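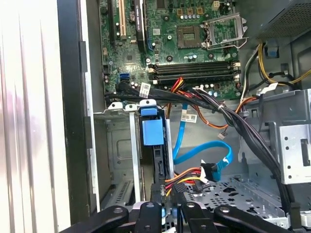 Os cuento rápido cómo va lo del club, que llevo una semana sin escribir y ya me estáis preguntando por el pasillo. En el taller de robótica de Drammont estamos metidos de lleno en la prueba de desmontaje del torneo Medura: un ordenador de sobremesa abierto, un brazo con pinza y 8 minutos para trabajar dentro de la torre sin destrozar nada. Suena fácil, ¿verdad? Pues no. Los cables van a su aire, y la pinza (la nuestra la llamamos Beratus, no preguntéis) es bastante más gorda que mis dedos.

Somos siete en el equipo y nos vamos turnando a los mandos. A mí lo que más me cuesta es el cable SATA azul: hay que entrar de lado, cerrar poquito a poco y no llevarse por delante los de alimentación. Llevo 50 intentos apuntados en la libreta y sigo soñando con el dichoso conector. ¡Pero me encanta! El presupuesto del curso es de 1.190 euros, así que las torres son todas de segunda mano y las tratamos con cariño.

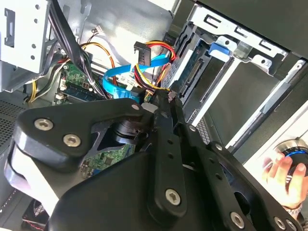

Effiong opina que vamos demasiado deprisa y que ganaríamos puntos ensayando primero solo la aproximación, sin cerrar la pinza ni una vez. Me da rabia reconocerlo, pero creo que tiene razón, y mañana lo probamos así.

La final es en agosto. Si alguien tiene una torre vieja cogiendo polvo en casa, que la traiga al taller, nos vale cualquiera.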